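2021-05-10

Spent most of the day on the planner again, and I'm no more convinced than I was last week. Jenditz put out a new release of the grasp module and the notes say it handles clutter "out of the box." I'd like to meet the box. On my replay set it picked a sensible approach for the tall things and then, as soon as two objects touched, it merged them into one lump and aimed for the middle of the lump.

Mudassar says I'm being unfair and that the fault is upstream, in the segmentation. Maybe. But the planner takes a confidence value with every mask and as far as I can tell it throws it away. I read the code twice. There is a field for it and nothing reads the field.

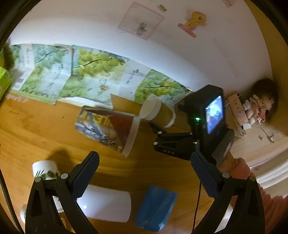
2 min read

Two paper cups on their sides, touching, is exactly the case I keep bringing up. The big one has artwork all over it and the other is plain, so the texture argument doesn't save anyone. Add a fruit-print sheet bent around behind them and I want to see what the depth filter does before I believe a word about clutter.

Ran 61 clips through the old version and the new one. The new one is faster, I'll give them that. It is also wrong with more enthusiasm. I turned the smoothing down to 15 and the wrist path got jumpy, turned it back up and the jaws closed late. Mudassar wants to retrain on 2,000 more clips. I want someone to read the confidence field first.

Left the Lorow branch alone. Will write up the merge bug tomorrow if I can do it without sounding cross.

Recent entries
Fuvdale calibration, second try
Why I don't trust the success rate
Joubert logger drops timestamps
October notes, cleaned up

Last updated: same evening, typo fixed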